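Peltik KT-2 Two-Arm Kitting Station

Sold and supported by Fotix. Lead time on request.

The KT-2 is a bench station for picking small parts out of open bins and placing them in a kit tray. Two arms work from opposite sides of the table, so each arm covers its own bins and both can reach the tray in the middle. It is meant for shops that build in short runs and change kits often.

Parts do not have to be lined up or fixtured. They can lie in the bins as they come out of the bag, at any angle, with the leads going wherever they go. The station does best with parts that have at least one firm body to grip: solenoids, circuit boards, terminal blocks, molded connectors. Wire harnesses and loose leads are supported too, but plan on more setup time. Harnesses that tangle with each other should be loaded a few at a time – a heaped bin will slow the arm down and raise the number of missed picks.
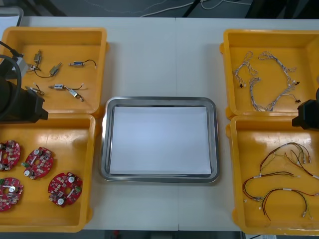 Each kit is stored as a recipe. A recipe lists the bins, the number of parts to take from each, and the order of the picks. You can build one on the station's own screen or import it from a spreadsheet. The controller holds 500 recipes. Switching from one to another takes the operator through a short bin check, then the arms go back to their start positions and wait for a confirm.

Bins and trays are not special. Any open bin with low sides will work as long as it is entered in the Jelus software with its inside dimensions. We suggest a matte liner for metal kit trays, as bare polished metal can throw off the part check. Plain white paper is fine. Replace it when it gets marked up.

What comes with the station:
Two arms with parallel grippers
Controller and power supply
Overhead camera and mount
Jelus software, one seat
Cable set
Calibration card
One spare set of gripper pads

Table, bins and kit trays are not included. The Ferraro bench frame is sold separately and comes pre-drilled for both arm bases. If you use your own table, it needs to be rigid and level. A two-panel top is acceptable if the panels are flush at the seam.

Specifications
Recipes stored: 500
Bins per recipe: up to 18
Warranty: 10 months, parts and labor
Replacement gripper pair: $1,105

Gripper pads are a wear item and are not covered by the warranty. Check them weekly if you run boards with sharp solder points on the underside.

Remote setup help is included with every order. On-site setup is quoted separately. Support is closed on Sunday.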